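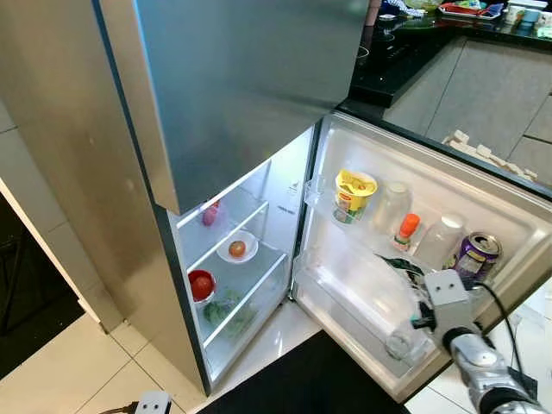 The Big Shop Is Back

21 Apr 2020

Six weeks ago most of Keruvus bought dinner on the way home. Bread from one place, a chicken from another, something in a box if the bus was late. Then the buses thinned out and the lines started, and a town that hadn't planned a meal past Thursday lunchtime, so to speak, had to learn how to shop for two weeks at a time.

It has been messy. A lot of rice. A lot of cabbage. People who never owned a freezer bag now have opinions on them.

I spent the past couple of weeks on the phone, mostly, and standing in parking lots at what I hoped was a safe distance. Shoppers, a checkout clerk, a man who drives an onion truck. What follows is the state of the grocery list in one medium-sized town, as best I could get it down before deadline.

First thing. The list itself. It's on paper again. The big Grirnent store on the ring road lets in 100 customers at a time, one per household, and if you forget the yeast you go back to the end of the line. So you write it down. One woman in line had hers sorted by aisle, in order, with the heavy stuff first so it would sit at the bottom of the cart. She'd drawn the store from memory on the back of an electric bill. It was pretty accurate too, except that Grirnent has moved the eggs to behind the registers, where the clerk hands them over one carton at a time like cigarettes. 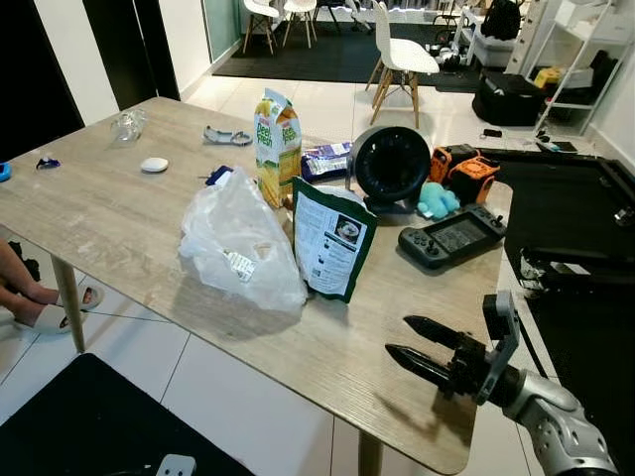

Ido Shen

What people buy has changed more than how much. The clerk, on her break, reeled it off: flour gone by nine, then yeast, then the canned tomatoes, then the dried beans in whatever order. Fancy cheese just sits there. So does salad in bags, because who's going to bet on a bag of salad for two weeks. Root vegetables have had the best month of their lives. She'd never sold a celery root before March that she could remember. Now she knows the code by heart.

Frozen food is its own story. The appliance shop on the square sold every chest freezer it had, and then sold the floor model with a dent in it, and then started a waiting list. The list had 444 names when I called. They don't expect a truck before July. If you're on it you will need to keep your phone on, they only ring twice.

So everybody else is making do with the small freezer on top of the fridge, and there's an art to that. The tips I heard over and over:

Freeze flat. Soup, stew, sauce, all of it goes in a bag, and the bag goes on a tray until it's solid. Then it files upright like a record.

Slice the bread before you freeze it. You'd think this was obvious. I froze two whole loaves.

Milk freezes fine but swells. Pour a glass off the top first. Shake it hard after thawing, it'll look wrong, it's OK.

Grate the cheese. Label teh bags. Every single person said label the bags, in the voice of somebody who has thawed gravy expecting soup.

Ice trays are wasted on ice. Chopped herbs in oil, leftover stock, the last third of a can of tomato paste.

The small shops are having a stranger time of it. A few have shut and papered the window. Others have never been busier. The corner store near the old bus station used to live on coffee and lottery tickets, and now it does boxes: vegetables, eggs, a sack of something starchy, left on your step. They packed 1,000 of them in the first month, in a back room you could barely park a car in. The owner's phone was the ordering system. Text your address, say whether you eat beets. Everybody got beets anyway.

Not everyone can do the big shop, and that's the part that doesn't get much space in the how-to-freeze articles. You need the cash up front. Two weeks of groceries in one go is a large bill if you're paid by the day, or were paid by the day. You need a way to get it home. I watched a man load a stroller with potatoes, neatly, with the strap done up. You need somewhere to put it. In the apartments by the river plenty of kitchens have one cupboard and a fridge that comes up to your hip, and people there are still going out every second day, and getting looks for it.

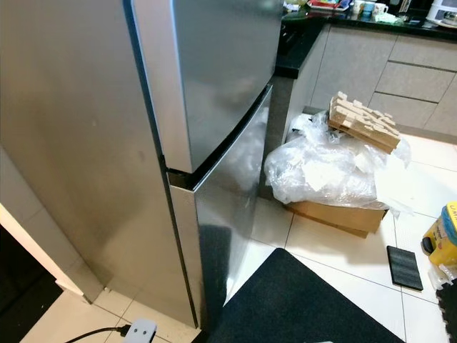 By Ido Shen, for the Food & Home pages

Part 2: Now you have to cook it

Buying it turned out to be the easy half. Ask anyone who's on day eleven.

There's a rhythm to a two-week kitchen and the older people I called knew it already, they were kind of amused to be asked. Eat the soft stuff first. Berries, lettuce, fish, fresh herbs, that's days one to three. Then peppers, zucchini, broccoli. Then the second week is carrots and cabbage and whatever is in cans, and eggs, which last longer than you think. One grandmother told me the second week is where you find out if a person can cook. She then explained eleven things to do with a cabbage and I recieved them all by text as well, in case I hadn't been listening.

Storage matters more than it did. Potatoes and onions in the dark, and away from each other, they spoil faster as neighbors. Carrots want to be cold and a bit damp. Apples by themselves because they ripen everything within reach. Tomatoes is where it gets heated. On the counter, says half the town. In the fridge once ripe, says the other half, and both halves have written to this magazine before on the subject. My own position is counter until soft, then fridge, then soup. Write in, go ahead.

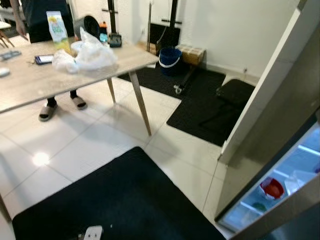
The other thing that came up in nearly every call was boredom. Same nine dinners, round and round. Some people have fixed that by swapping. There's a stairwell on the north side where each floor cooks one night and leaves pots outside the doors, lids on, knock and walk away. They've been at it since the end of March. The second floor does dumplings and there have been requests that the second floor do them more often. The fourth floor is on probation over a lentil thing.

And waste is down, or at least it feels that way in the houses I called. Broccoli stems are getting peeled and eaten. Stale bread is crumbs, or pudding. A father of three said he used to scrape half a plate of pasta into the trash without looking and now it goes in an omelet the next morning. The kids have complained. They've eaten it.

Will it last? Opinions split. The clerk thinks everybody will be back to one bag a day the minute the buses run properly, and she's looking forward to it, the carts are killing her back. The onion driver thinks the flour habit sticks. The appliance shop is ordering double for the fall either way.

Grirnent opens at eight, with the first hour for over-65s. Eggs at the register. Bring your own pen if you're crossing things off, the one on the string is gone.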